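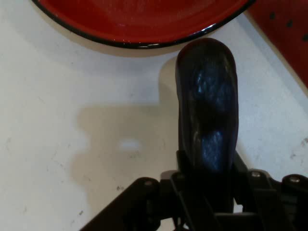
Noémi Kiss wrote in to ask whether the people at a plating counter end up doing less once the arm goes in, or just different stuff. Different stuff, mostly! At Tedent, the lunch kitchen where I work, we've had ours since June, and my hands still never stop. I used to set out dishes all morning (634 on our busiest day, ouch). Now I prep, I check, and I fix.

So, a few things I've picked up for anyone sharing a counter with one:

Wipe the tabletop between batches, even when it looks fine. Crumbs throw off how a dish sits.

Keep your dishes in the same spots every shift. I put little tape corners down and my wrists thank me.

Set a timer for 12 minutes and go look. It's so easy to wander off chopping onions and forget the thing!

Swap jobs at break. Whoever watches the arm gets stiff and bored, and whoever preps gets tired feet, so we trade.

Write down every stop on paper, with the time. Our sheet hangs by the sink and the morning crew reads it before they turn anything on.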